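Setting Up a Little Pretend Tea Table

My niece Zsófia would play tea party from breakfast until bath time if we let her, so over the years I've gotten fairly particular about how the table gets laid. It really doesn't take much – a few small dishes, something to stir with, and a clear patch of table.

Start with the dishes. Put the bowl on one side and the shallow dish next to it, with enough room between them for small elbows. Stand the cup a little farther back, where it's less likely to get knocked over, and lay the spoon down last.

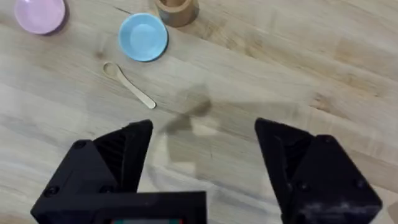 Pink bowl, blue dish, cup and wooden spoon on the table.

Now invite your guest to sit down and ask what's on the menu! Ours is usually soup, even at tea time, and I've learned to accept seconds. When everyone is full, let the children carry the dishes back to the basket themselves, one piece at a time.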